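Voncombe Words: a small dataset of village recipe and shopping notes

README, last tidied up in August

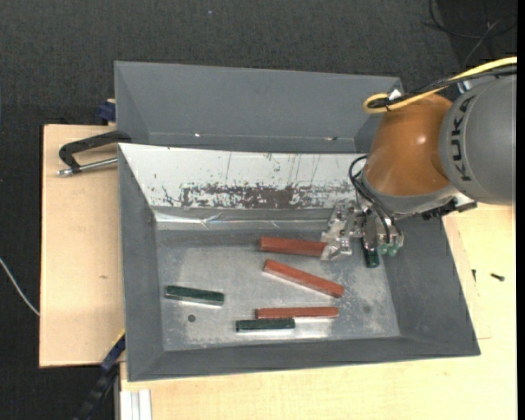 So, a bit of background before the boring bits. I grew up near Voncombe and have always been nosy about how people write when they think it doesn't matter. Shopping lists, recipe cards, the note you leave on the side telling someone the pie needs another half hour. A few years ago I started typing them up, first from my own family's tins and drawers and then from anyone in Voncombe or Esbridge who'd let me borrow theirs (thank you all, and yes, you'll get your tins back). It grew into this!

What's in it

There are 3,000 notes, taken from 179 handwritten books, tins and envelopes. Each note is one line in notes.csv. The sources are listed in sources.csv, one line each, with the village and my best guess at the decade. I do mean guess. If a card mentions both shillings and a microwave I've left the decade blank and moved on.

The columns in notes.csv are:

note_id: a plain number, no meaning to it
source_id: matches sources.csv
kind: recipe, list or message
text_raw: what's on the paper, spelling and all
text_tidy: my modern spelling version
unsure: yes or no, for when I couldn't make out a word

Please use text_raw if you care about spelling. I've kept "marjarine", "currents" and one heroic attempt at "Worcestershire" just as they were written. In text_tidy I've swapped them for the usual forms, but I haven't touched dialect words, so a "dap" of butter is still a dap.

How I typed it up

By hand, in the evenings, with a magnifying glass and far too much tea. I tried Lemma for the first batch, a little word-sorting script I wrote years ago, and it's still what makes the word counts in counts.txt. It gets muddled by abbreviations. "Tbs", "tbsp" and "T." all come out as separate words and I haven't had the heart to fix it.

Each recipe was read through twice, on different days. Lists and messages only got the one reading, so expect more slips there.

What I left out

Surnames, phone numbers and addresses are gone, replaced with [removed]. First names went too, even in cake titles, so you'll find several recipes called "[removed]'s ginger loaf" and they're not the same loaf. I also took out 10 messages that were properly private. Three of the sources were lent on the condition that only the recipes be shared, and those are marked in sources.csv.

Known problems

Fractions are a mess. Some are typed as 1/2 and some as the single character, depending on which keyboard I had.
Esbridge is thin compared with Voncombe, so please don't draw big conclusions about the difference.
Crossed-out words are only kept where I could read them.
There are a lot of scones.

Using it

Help yourself for teaching, research or plain curiosity. Just mention Voncombe Words somewhere. If you want to print whole recipes in a book, ask me first so I can check with the families.

Next up is the Brindamus box, a huge old biscuit carton full of loose cards, mostly jam and chutney. I do a bit every Friday. If you spot a mistake in the meantime, send me the note_id and what you think it should say, and I'll dig out the card and have another look.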